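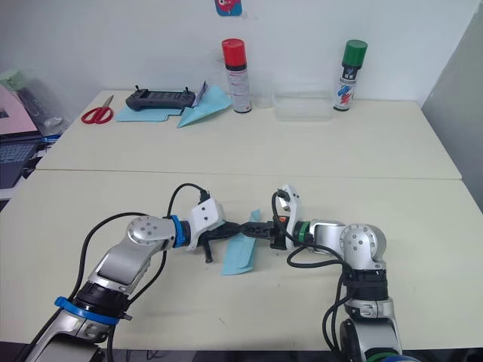 Opened by Darcy Rutherford | Ticket 646 | Queue: cell rules | Status: waiting on Prudik

Paper fold task, two arms. Need a ruling on the handover rule before we run more. Rule as written says one gripper lets go before the other one pulls. Doesn't work for folding, both have to hold the strip at once.

Log so far:

– Stop came up as "shared grip". Cleared it, same stop next run.
– Checked ring colors against the cell sheet. Blue left, green right. Sheet had them swapped, fixed.
– Slowed both arms to 22 percent. No change.
– Read the Plallau copy of the rules, same wording there. So its not just our copy.

Theano Antoniadis, 2:40 pm: Don't turn the check off. Ask for a written exception, paper only, fingertips only, low speed. Also the spray cans. Rule 8 says nothing pressurized on the work tables while arms are live. Back table counts. Same for scissors, they go in the drawer.

Darcy: ok, but does the controller stay on the back table? Partington keeps theirs in hand the whole run. 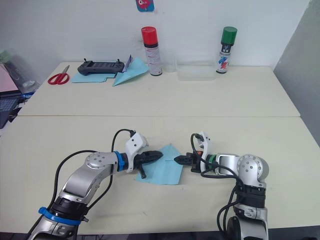

Both grippers at the blue sheet, cans and scissors on back table.

Theano: In hand. Put it in the exception too so Rasis doesnt bounce it. And cable loops – add a line to the pre-run check, look at both arms before power, loops clear of the fingers.

Darcy: Added. Exception sent to Prudik with log lines 800 to 1,581. Runs on hold til they anser. Leaving this open.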